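Print this page
E-mail this page

Notebook – Clevdale flat, kitchen and the rest of it
February, started 9:40

Carrying on from Gráinne's page. She did the hall and the windowsills, so I began with the kitchen counter and will work toward the pipes. Same rule as last time: anything with a label gets read before it goes anywhere, and anything without one goes to the sorting table. Cloths and papers first, food second, liquids last.

The white waffle cloths are to be folded in half and then in half again, so they stand up in the drawer. I had been rolling them, and Lorcan is right that the rolls come undone. Printed instructions stay on the counter until somebody has matched them to whatever they came with, then into folder 2. Please don't throw out packets of paper only because they look like packaging. We lost the Nellow kettle sheet that way.

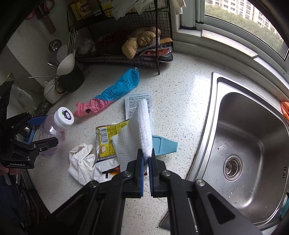

Counter with the folded waffle cloth, instruction packet behind it.

Ginger stays on the rack, lower tier, with the grater. Tins on the upper tier. The spatula goes back in the jar once the jar has been washed. The bottle with the grape on the cap I have left standing – Aoife wants to check the label before it gets a shelf. Food packets with a barcode go on the Berby list, and I make that list 102 lines so far including Gráinne's. Used gloves to the bin at each break, please, they wander.

10:55. Tea.

11:10. Floor by the metal panel. This is the tight corner and there is only room for one person at a time. I tried it with the stool and gave up on the stool. The plan was to use the red bucket for small litter from the floor, and to keep the white plastic bags in one pile to the side of it until they can be sorted by size. Small food packets go in the bucket too. Larger sacks stay where they are for now.

Note for Lorcan: the yellow valve handle is not part of the job. Leave it in whatever position you find it and keep the sacks well clear of the hose.
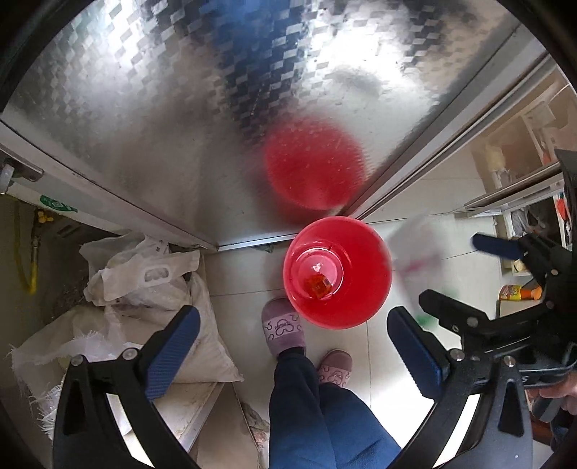
I would still like a second bucket, any color, so that paper and plastic can be kept apart from the start. Going through it all again at the end took me some 2 hours last time and I don't want to repeat it. Muireann says Ó Súilleabháin has buckets in the back of the shop and she will ask when she goes for bin liners. The liners come in boxes of 1000, far more than we need, but they keep.

Checkered metal marks easily. Soft cloth only, no scouring pad. Wipe along the bottom strip last, that's where the crumbs end up.

12:20. Medicines. Everything of this sort gets picked up one box at a time and turned so the name can be read, then written down with name, strength and pack size in that order. Copy the name exactly as printed.
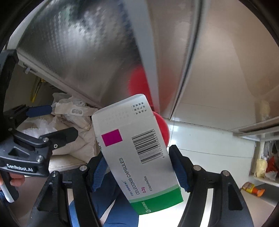
Liam Coughlan

First line on the medicine sheet: Celebrex, celecoxib capsules, 0.2g, 6 capsules. Lot numbers are pressed into the card and very faint. Tilt the box toward the window to read them, and if that fails write "not read" and move on. Don't guess at a digit. Don't open boxes to count what's in them either, the sheet has no column for it.

Medicines go in the lidded tub, upright, names facing out. The tub does not go in the kitchen.

Left for the afternoon: match the instruction packet, fold the remaining cloths, bags by size. Aoife has the key after 2.

Print this page
E-mail this page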